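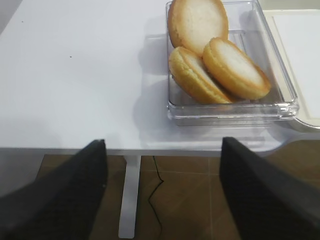 桌板,白色哑光面,前沿为直边

Zatis 白色桌板配 Breveck 固定桌架 使用评测

分类:家具 / 书桌与工作台
使用时长:300 多天
购入方式:自费,桌板与桌架分开下单
到手价格:桌板 900 元,桌架另计

选购背景

原来的书桌是实木贴皮的旧款,桌面偏黄,夜间在台灯下反光明显,看纸质图纸时眼睛容易累。换桌的要求写在下单之前:表面必须是哑光,颜色尽量中性,前沿不能有外凸的包边条,深度不超过书房窗台到书柜门扇之间的可用距离。升降功能不在考虑范围内。之前用过一张电动升降桌,升到站立高度后打字时屏幕会晃,用了一个冬天就一直停在坐姿高度,电机等于闲置。

Zatis 的桌板有白、浅灰、黑三种颜色,深度分标准和加深两档。标准档深度 61 厘米,正好放得下。加深档会挡住柜门,没有选。桌架用的是 Breveck 的固定款,不是 Zatis 自家的配套桌架,原因是配套桌架的横梁位置靠前,坐下后膝盖上方空间偏小。Breveck 的横梁靠后,安装孔是长圆孔,可以适配不同品牌的桌板。

包装与运输

桌板和桌架由不同仓库发出,桌架先到。桌板外层为瓦楞纸箱,四角有硬质护角,板面覆一层薄泡棉,泡棉与板面之间没有胶。纸箱一个长边有压痕,拆开后检查对应位置,板边无损伤。泡棉在板面上留下一些浅灰色印迹,用微湿的布可以擦掉。

桌架的包装较差。横梁与桌腿之间只隔了一张牛皮纸,其中一条腿的内侧有一道划痕,长度接近一支铅笔。划痕在装好之后朝里,看不到,没有申请换货。向 Breveck 的客服反映过,对方提供了一支补漆笔,颜色与原漆有差别,补过的位置在侧光下能看出来。

安装

桌架说明书为图示,没有文字,步骤顺序基本正确,有一处需要注意:横梁与侧架的连接螺栓应先预拧,待桌板固定后再完全拧紧。说明书上的顺序是先拧紧横梁,按这个顺序做,长圆孔与桌板上的预埋螺母会对不齐。第一次安装时就遇到这个情况,拆了重来。

桌板底面有预埋螺母,规格为常见的公制粗牙。Breveck 附带的是自攻木螺钉,与预埋螺母不通用。两个品牌的组合需要自己准备机制螺钉,长度要按“架体壁厚加螺母有效深度”来选,宁短勿长。螺母是盲孔,螺钉过长会顶到孔底,手感上像是拧紧了,架体与桌板之间却仍有间隙。装的时候在每颗螺钉下加了平垫和弹垫,到目前没有松动过。

书房地面是老地板,靠窗一侧偏低。桌架的四个调平脚行程够用,调平脚底部是硬塑料,在木地板上会打滑,也会留下细小的压痕,后来换成了带橡胶底的脚垫。换脚垫之后要重新调平。

单人可以完成安装,翻面那一步建议两个人。桌板自重不小,翻面时如果以一条长边为支点,全部重量会压在封边上。

表面

哑光效果是这块桌板最主要的优点。台灯从左前方照过来,板面上只有一片柔和的亮区,没有灯管轮廓。白天窗光从侧面进来时情况相同。白色偏冷,与打印纸放在一起,纸略显暖。对需要比对颜色的人来说,浅灰款可能更合适,白色板面的反射会影响对浅色样张的判断。

触感平滑,没有明显的颗粒。冬天手腕搁在上面偏凉,凉的程度与普通饰面板相当。光电鼠标在板面上直接使用,光标移动正常,没有跳动。长期直接使用鼠标的区域会变得比周围略亮,这是哑光饰面的通病,大约从入秋开始能看出来,十一月的低角度阳光下最明显。后来铺了鼠标垫。

耐污情况按常见物质分别记录如下。

茶水:短时间接触无痕。杯底茶渍隔夜后用湿布擦拭,大部分可以去掉,剩余的淡圈用中性清洁剂可去除。

咖啡:与茶水相近,干涸后需要多擦几次。

中性笔墨水:刚写上去可以擦掉。放置一天后会有浅痕,用酒精棉片可去除,擦的时候要一次性擦完,反复擦同一个点会让该处变亮。

油性记号笔:酒精可以去掉大部分,残留一层浅影。这个影子到现在还在右后角。

铅笔灰:容易积在哑光表面的细微凹凸里,干布越擦面积越大。用湿布或者橡皮处理更好。

热水杯:直接放置没有出现白圈。热锅没有试,也不建议试。

指纹不明显,这一点优于黑色款。黑色款在店里看过样板,手掌印很清楚。

试过 Jurilora 的家具表面清洁膏,说明上写适用于哑光饰面。实际用下来有轻微的增亮,擦过的区域与未擦过的区域之间有界线,需要整面擦一遍才能统一。此后只用湿布加少量洗洁精,效果足够。清洁膏放回柜子里了,擦厨房的柜门倒是可以。

边缘与封边

前沿为直边,上棱有很小的倒角。前臂压在上面打字,连续一小时左右会有压感,比圆弧前沿差。习惯把前臂完全搁在桌上的人应当考虑前沿带斜面的型号,或者加一块腕托。直边的好处是夹具好夹。台灯夹、显示器支架、小台钳都能贴平,受力面完整。

封边与板面的接缝在正面看不出来,手指横向划过能感觉到一点。左侧短边靠近后角的位置,封边胶有轻微溢出,已固化,用塑料刮片可以刮掉。使用至今没有翘边。桌子不靠暖气,靠近暖气的环境不能参考这一条。

底面没有做与正面相同的饰面,是一层较薄的平衡纸,颜色偏灰。底面开孔走线没有问题,开孔后的断面应当封一下,否则潮湿季节容易吸水膨胀。

平整度与刚性

到货时用钢直尺沿对角线检查,中部最大间隙 2 毫米,中间低。固定到桌架上之后间隙减小,横梁对板面有一定的支撑。放圆珠笔不会滚动,写字和画图没有影响。用来做精密装配的话需要另加平板。

刚性主要取决于桌架。Breveck 的桌架在前后方向上稳定,左右方向推桌角时有小幅晃动,晃动来自侧架与横梁的连接处。把连接螺栓换成带法兰面的型号之后有改善。正常打字时屏幕不晃。用力擦橡皮时,装在支架上的屏幕会有轻微抖动,放在原装底座上则没有。

显示器支架夹在后沿正中,长期受力后取下检查,板面有一圈浅压痕,底面压痕更深,平衡纸被夹板压破了一小块。建议在夹具上下各垫一片薄钢板,面积要大于夹头。Zatis 的说明里对夹具承重没有给出数值,向客服询问,得到的答复是“建议分散受力”,没有更具体的内容。

走线与配件

桌架横梁背面有走线槽,槽口向上,可以容纳插线板和常见体积的电源适配器。槽的两端没有封口,插头较大的线会从端部滑出来,用魔术贴扎带固定即可。

用的插线板是 Koppel 的窄款,外壳宽度刚好能放进走线槽,指示灯朝下,看不到是否通电。Koppel 另有一款带桌边夹的插座,夹在前沿或者侧沿使用,夹口对这块桌板的厚度来说偏松,要垫一层橡胶片。插拔的时候插座会转动,试用后退掉了。

走线槽与墙面之间需要留出一掌的距离,否则后期加线时手伸不进去。最初把桌子完全贴墙摆放,后来每次换线都要把桌子拉出来,现在桌子离墙固定留缝,缝里会掉笔和纸片。

桌下空间较为完整,横梁靠后,伸腿不受阻。小型抽屉柜可以推到桌板下方,注意调平脚的高度会影响净空,换脚垫之前抽屉柜推得进去,换了之后反而余量更大。

气味

开箱时有板材气味,桌板底面比正面明显。开窗放置一周后,坐在桌前基本闻不到,抽屉柜与桌板之间的窄缝里仍有一点。没有检测设备,不对释放量做评价。包装内附有一份板材等级说明,未附检测报告,报告可以向客服索取电子版,发来的是同系列产品的通用报告,与到手批次不对应。

与同类方案的比较

整套购买的品牌书桌:安装更省事,螺钉匹配,不用自己配件。缺点是桌架形式固定,横梁位置和桌腿内宽没有选择。

实木桌板:可以打磨翻新,边缘手感更好,随季节有变形,固定方式要允许伸缩。需要长期保持表面平整的用途不太适合。

玻璃桌板:易清洁,反光问题严重,光电鼠标兼容性差,夹具受限。

厨房台面板改书桌:厚,承重好,深度规格往往更大,重量也大,二次搬家困难。前沿多数带圆弧,前臂舒适度比 Zatis 好,夹具则不容易贴平。

优点

哑光表面在台灯和侧窗光下无眩光
指纹不明显,日常污渍容易处理
直边前沿便于安装夹具
预埋螺母位置准确,可反复拆装

缺点

前沿对前臂有压感
油性记号笔有残影
鼠标活动区域会逐渐变亮
底面平衡纸偏薄,夹具处需加垫片
与其他品牌桌架组合时螺钉要自备

适用与不适用

适合以屏幕和纸面工作为主、对反光敏感、需要夹装灯具和支架的使用者。需要频繁使用记号笔、胶水、美工刀的,应当全程配切割垫,或者选可以打磨的表面。有站立办公需求的不必考虑固定桌架,Breveck 的升降款没有用过,不作评价。

补充

搬动过一次位置,从窗前移到侧墙,没有拆桌板,两人抬侧架移动,落地后重新调平,连接螺栓复紧了一遍。窗前时板面受直晒的时间较长,移开显示器底座对比,被遮住的部分与外露部分暂时看不出色差,夏天过后会再看一次。换位置后走线槽里的电源线长度不够,另买了一根加长的。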